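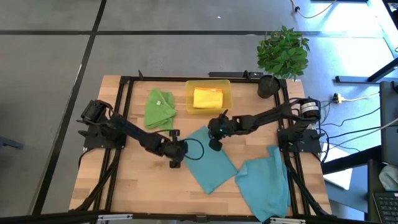
Reece Dunmore wrote in to ask whether you can really go a whole month without buying paper towels, or whether I just hide a roll when company comes. I love this question! There is one roll, it lives on top of the fridge, and it's for bacon grease and cat accidents. Everything else in my place gets wiped, dusted and mopped up with cloths, and since my inbox keeps filling with the same cloth questions, I've put them all on one page.

How many cloths do I need to start?

Fewer than you think. I own 19 and that's after years of picking up "just one more pack" at the checkout. If you do laundry twice a week, a dozen will carry you fine. If you have toddlers, well, get more (and good luck).

Do I have to color code them?

You don't have to, but I'd be lost without it. In my house yellow is dusting and furniture, teal is kitchen counters and the table, and green is bathroom only. Green never, ever goes near a plate. Pick whatever colors you like, just tell everybody you live with and maybe tape a note inside the cabinet door for the first few weeks. My sister did hers backwards from mine and I have to stop and think every time I help with her dishes.

How do you fold yours?

In half, in half again, done. That gives you a pad about the size of your hand, and when one side gets grubby you flip to a fresh one. With the bigger ones I go one more fold. I've tried the fancy file-them-standing-up method and it looked gorgeous until somebody pulled one out of the middle.

What about the tags?

Snip them off! Those little tags can be scratchy and they catch on drawer pulls. I leave one on out of each pack so I can check the washing instructions, and I always forget which one it is.

What do you keep them in?

A plastic bin you can see through, one color per bin. I've had the Skiltness ones under my sink since I moved in and they rinse out easily. Lids are a waste of money for this, you'll take the lid off once and lose it. An old shoebox works too if it stays somewhere dry.

Can they go in with towels?

Please don't. Microfiber grabs lint like you wouldn't believe, and a fluffy bath towel will ruin a load of it (ask me about the great beige disaster of last June). Wash them together on warm with a little plain detergent. Skip the fabric softener, skip the dryer sheets, tumble on low or hang them up. I use Oltik liquid, maybe half of what the cap says.

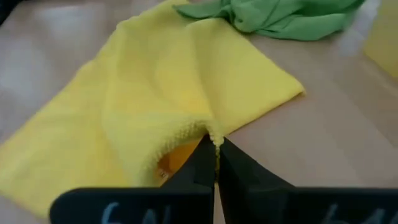

Is it better to dust with the cloth damp or dry?

Dry for shelves, lampshades and anything electronic, lightly damp for greasy or sticky spots. I mean really lightly, wring it until your wrists complain. On a wood tabletop I follow a damp cloth with a dry one right away so no water sits there.

Mine came out of the dryer all creased. Should I iron them?

Oh, no no no. Heat can melt the fibers and then you've got a very flat, very useless square. Give each one a good snap, smooth it out on the table with your palms and fold it. A few creases won't hurt how it cleans.

When is a cloth too old?

When it starts pushing water around, or feels stiff even after a wash. Try one wash with a splash of white vinegar first, that's brought a few of mine back. After that it gets demoted to bike chains and muddy boots, and I cut a corner off so it doesn't sneak back into the kitchen bin.

Can I use them on my houseplants?

Sure, on big smooth leaves. Support the leaf underneath with one hand and wipe from the stem out. For small or fuzzy leaves I use a soft paintbrush.

Do you have a favorite brand?

I get this one a lot. My yellow ones are Asell, the rest are whatever was on sale, and I can't say I notice a huge difference after the first couple of washes. Thicker is nicer for dusting, thinner is nicer for glass.

Got a question I missed? Leave it in the comments and I'll add it the next time I update the page.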